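Gramby strip gets its approach trial at last
13/03/2020

I've been banging on about Gramby for long enough that regular readers could probably write this one for me. But there is news! The little grass strip at Gramby is getting a satellite-guided approach, on trial, and I went over to hear how it's meant to work.

If you don't fly, a quick bit of background. Most small strips have no landing aids at all. You find the field by looking out of the window, you join the circuit, you land. Lovely on a summer evening, not so lovely when the cloud comes down faster than the forecast said and you're an hour from anywhere with a proper runway. Gramby sits in a dip with a ridge to the west, and I've turned back from it more often than I've got in (ask my passengers, who have seen a lot of the café at Groltell instead).

The trial is being run by Lilon, the small avionics outfit based over at Groltell, and the kit is called Jeon. It's a box that sits behind the panel and works out where you are from satellite signals and a pressure sensor, then shows you a simple path down to the runway on a tablet. There's nothing to install on the ground, so a strip with one windsock and a leaky hut can have it as easily as anyone else. The box I was handed weighs less than my lunch did.

What it won't do is let you fly into fog and hope. The trial has a floor, and if you can't see the runway when you reach it you go around, same as anywhere. Lilon were very firm on this and I was pleased to hear it. For the first stage it's good weather only, with a safety pilot in the right-hand seat keeping a lookout while the other one follows the tablet. They flew 160 practice approaches on the simulator in February to sort out the path over the ridge, and they've moved the final turn a bit further south as a result. The folk in the farm cottages should be happier with that too, as it takes us away from their roofs.

Five aircraft are signed up so far, all of them based at Gramby or Groltell. There's room for seven, so if you've got a suitable aeroplane and a current instrument rating, get your name down. You'll need to go to one evening briefing and fill in a form after every flight. I've seen the form. It's long, so bring a biscuit.

Now the money, as I know somebody will ask. The strip's share comes to £3131, and that has already been found from landing fees and last year's fly-in, so there's no extra charge on your membership. Fitting the box is free during the trial, but it goes back at the end unless you want to buy it, and Lilon haven't set a price yet. I did ask. Twice!

A few practical bits. The circuit at Gramby stays left-hand and the usual radio calls still apply, so visitors don't need to do anything different, though you may hear somebody calling a longer final than you're used to. Give them room. The grass at the north end is still very soft after all that rain in February, so please ring before you set off and use the southern half if you're light enough to stop on it.

I've asked for a seat on one of the early flights and I'm told I'm on the list, weather and tummy permitting. If it goes ahead I'll write it up in the next update, bumps and all. Briefing times are on the board in the hut.

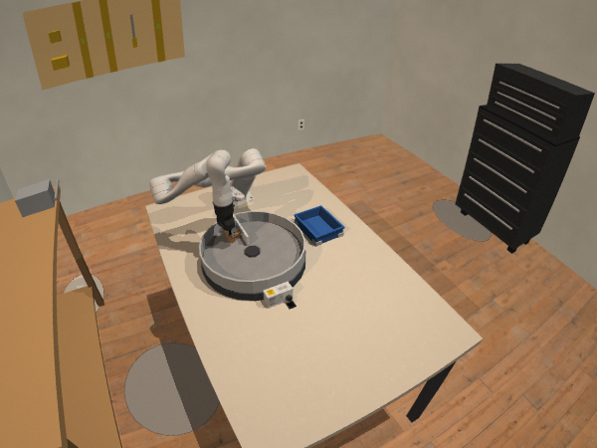
A computer-rendered robot arm at its table in a simulated workshop.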